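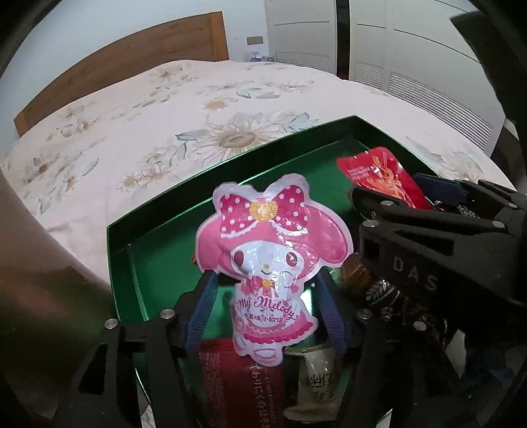 I paid for a year of Zeltier back in September, mostly out of frustration. Every time I turned on the news somebody was telling me inflation was beaten, and every time I paid for groceries I felt like I was living in some other country. Zeltier promises to build you a personal inflation rate from your own spending, and to tell you in plain English how the bigger economy (rates, jobs, debt, all of it) is likely to hit your wallet. It costs $179 a year. I grumbled, I paid, and I've used it nearly every day since!

Setup took me most of a Tuesday evening. You can link your bank or upload statements, and I went with statements because I'm old-fashioned about handing over passwords. It read 908 transactions and got most of them right. My dentist came through as "entertainment," and the gas station where I buy coffee was filed entirely under fuel, so I had some fixing to do. The good part is that it remembers your corrections. I haven't had to touch the dentist again.

The personal inflation number is what I came for and it's terrific. You get one big percentage, then a chart comparing it to the official rate, and you can tap any bump to see what caused it. Mine was running well ahead of the headline figure all fall, and almost all of that was car insurance and food. I'd been blaming the electric bill for months and the electric bill had barely moved!
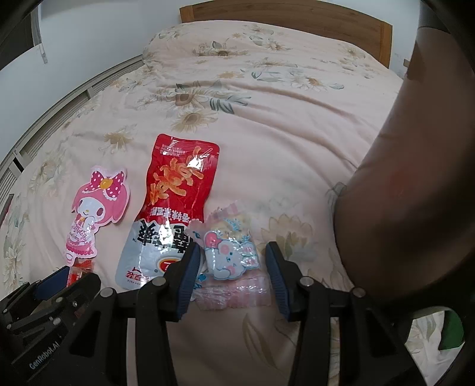 The other half of the subscription is the weekly letter, and I'm more mixed on that. When the writers stick to explaining something, like why mortgage rates can go up on a day the Fed does nothing, they're great, and I've forwarded a couple of those to my sister. Then every third issue or so they get into a mood and it's all collapse and gold coins. I happen to agree that the national debt is a problem, but I don't need it in capital letters before breakfast. You can turn the letter off under Settings, then Messages, then Digest (why it's called Digest there and Letter everywhere else, I couldn't tell you).

There's also a cushion planner. You tell it what you can't skip each month, it suggests a cash target, and it nags you a little. My first goal was $1,025, enough to cover one bad car repair, and I got there by setting aside $200 a paycheck plus whatever I had left over. The nagging can be set to gentle. Set it to gentle.
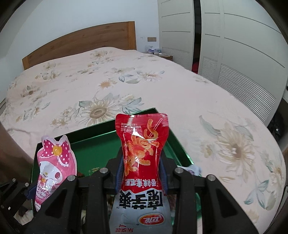
How it compares

I tried Ernuven before this. It's free and much prettier, but it only tracks spending and keeps showing you credit card offers. Sampaio has better charts for people who own stocks and bonds, though the grocery side is thin and I gave up after the trial.

What bugs me

The phone app is slow to open and logs me out constantly. You can't split one receipt into two categories, so a big-box store run with socks and chicken in it all lands in one place. And renewal is automatic, with the off switch buried at the bottom of the billing page.

Would I renew?

Yes, for the inflation tracker alone, though I'd like it a lot better with a cheaper plan that left out the letter. If you already keep a decent spreadsheet, try the free month first and see whether the number surprises you. Mine sent me shopping for new car insurance that same week.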